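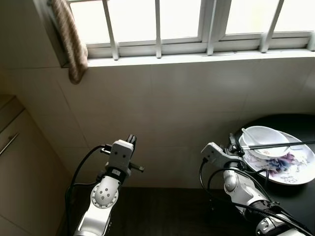

Figure 2. Kitchen window with bars, a sill and tile below.

2. Measuring and Fitting the Relura Roller Blind

This section covers the Relura blind in the kitchen and bathroom version, with the coated fabric and the sealed end caps. If your blind has a cassette cover, use the separate sheet packed with the cover. The side chain can be placed on the left or the right. Decide which side you want before you start, as the roller has to be turned end for end to change it later.

Before you begin

Check that the box contains the following:

Roller tube with fabric attached
Two Kinnear type 117 brackets (one marked C for the chain side, one marked P for the pin side)
Chain drive with looped chain
Chain safety holder
Bottom bar with end caps
Bag of screws and wall plugs

You will also need a steel tape measure, a pencil, a small level, a drill, a screwdriver and masking tape. For tile, you need a tile bit to match the wall plugs. Tile bits are not included.

Blinds are supplied in widths from 390 mm to 1000 mm, measured across the outside of the brackets. The fabric is narrower than this figure, and a small strip of light at each side is normal.

CAUTION: Loose chains are a strangulation hazard to young children. The chain safety holder must be fitted. Do not use the blind until step 9 of the fitting instructions has been carried out.

2.1 Inside or outside the recess

The blind can hang inside the window recess or on the wall face above it.

Inside fitting needs enough depth for the roller to turn without the fabric rubbing on window handles or latches. Open and close the window fully and note how far each part swings in. If the window opens inward, an inside fitting will usually block it unless the blind is rolled all the way up.

Outside fitting hides the edges of the recess and lets less light past. It needs a flat strip of wall above the window, wide enough for both brackets. In many kitchens this strip is short because the ceiling or a wall cabinet comes down close to the window. Measure it before ordering.

Where there are bars or a grille on the room side of the glass, measure the depth from the face of the bars. Bars on the outdoor side make no difference to the fitting.

2.2 Measuring

1. Use a steel tape. Cloth tapes stretch.
2. For inside fitting, measure the width of the recess at the top, the middle and the bottom. Write down all three.
3. Take the smallest of the three as your width. Do not subtract anything. The blind is cut to allow for the brackets.
4. Measure the drop from the top of the recess to the sill.
5. For outside fitting, measure the width you want to cover, then add the overlap you want on each side.
6. Measure the drop from the bracket position to just below the sill, or to the sill itself if it sticks out from the wall.

NOTE: A sill that projects past the wall will push an outside-fitted blind forward at the bottom. Either stop the blind at the sill or use the deep bracket kit, sold separately by Cliltura.

Older houses often have recesses that are out of square. If the top and bottom widths differ by more than the thickness of a bracket, outside fitting gives a neater result.

2.3 Marking the bracket positions

1. Take down any existing curtain, rail or hook that is in the way. Fill old holes if they fall within the new bracket positions and let the filler harden overnight.
2. Hold bracket C in place on the chain side. For inside fitting, set it back from the front edge of the recess so the roller sits clear.
3. Mark the screw holes with a pencil. On glazed tile, put a piece of masking tape down first and mark on the tape.
4. Measure across to the other side and hold bracket P in place.
5. Lay the level across both brackets, or on a straight batten between them. Adjust bracket P until the bubble is centered, then mark its holes.
6. Measure the distance between the outside faces of the brackets again. It must match the width on the box label.

A blind that is not level will run to one side as it rolls up. The fabric edge then frays against the bracket, and this kind of wear is not covered by the guarantee.

2.4 Drilling

WARNING: Before drilling, check for cables and pipes with a detector. Kitchens and bathrooms often have both behind the wall near a window. Switch off the power to any circuit you are unsure of.

Wood: Drill a pilot hole narrower than the screw. Wall plugs are not needed.

Masonry or plaster over masonry: Drill to the full length of the plug, clear the dust, and tap the plug in until it is flush.

Drywall: The plugs supplied are not suitable. Use hollow-wall anchors rated for the weight on the box label.

Tile: Turn off the hammer action. Leave the masking tape in place, start slowly and press lightly until the bit has bitten through the glaze. Keep the hole away from the edge of the tile — the corners are the weakest part. Once through the tile, change to a masonry bit if the wall behind is brick or block. Push the plug in past the tile so that it does not spread inside it.

Metal or vinyl window frames: Do not drill into the frame. Water can get in through the holes and the window maker's guarantee may be lost. Fix to the wall or the top of the recess.

2.5 Fitting the blind

1. Screw both brackets into place. Tighten by hand and stop when the bracket no longer moves.
2. Push the chain drive into the end of the roller tube that you have chosen as the chain side. It should go in up to the collar.
3. Check that the spring pin at the other end moves in and out freely.
4. Hook the chain drive onto bracket C with the chain hanging straight down.
5. Press in the spring pin, lift that end of the roller into bracket P and let the pin go. It should click into the hole.
6. Pull down gently on the roller near each bracket to check that it is seated.
7. Lower the blind slowly by the chain to its full drop. Fabric should come off the back of the roller, nearest the window, unless you ordered reverse roll.
8. Raise and lower the blind three times. If the fabric moves to one side, see 2.6.
9. Pull the chain down until it is taut, hold the safety holder against the wall at that point, and mark and fix it. The chain must run through the holder and must not hang in a free loop.
10. Clip the end caps onto the bottom bar.

NOTE: On first use the fabric may curl slightly at the edges. Leave the blind fully lowered for a day or two in a warm room.

2.6 If the blind does not run straight

1. Lower the blind completely so that the bare tube can be seen.
2. Stick a short strip of masking tape around the tube at the side the fabric is moving away from.
3. Raise and lower the blind again.
4. Add a second strip if needed. If more than three strips are needed, the brackets are not level and should be set again as in 2.3.

If the chain slips, the drive is not pushed fully into the tube. If the chain is stiff, check that the safety holder has not been set too low. The chain should be taut but should still run by hand with little effort.

2.7 Use near sinks and stoves

Keep the lowered blind well clear of any burner or hot plate. The fabric is treated to resist moisture and grease, but it is not fireproof. Where a faucet stands close to the window, raise the blind before running water at full pressure.

Do not roll the fabric up wet. Leave it down until both sides are dry, particularly in winter when the glass collects condensation.

Wipe the fabric with a damp sponge and a little dish soap, working from top to bottom. Do not use bleach, scouring cream or steam. Dust the roller and brackets with a dry brush. The chain drive is greased at the factory and should not be oiled.

2.8 Spare parts

Chains, end caps and Kinnear brackets can be ordered through any Cliltura dealer. Give the width and the color code from the label inside the roller tube. Cestska brackets from the earlier model look similar, but the pin hole is smaller and they will not hold this blind. Remove them and fit the new pair.

Relura guide, revised 13 January 2020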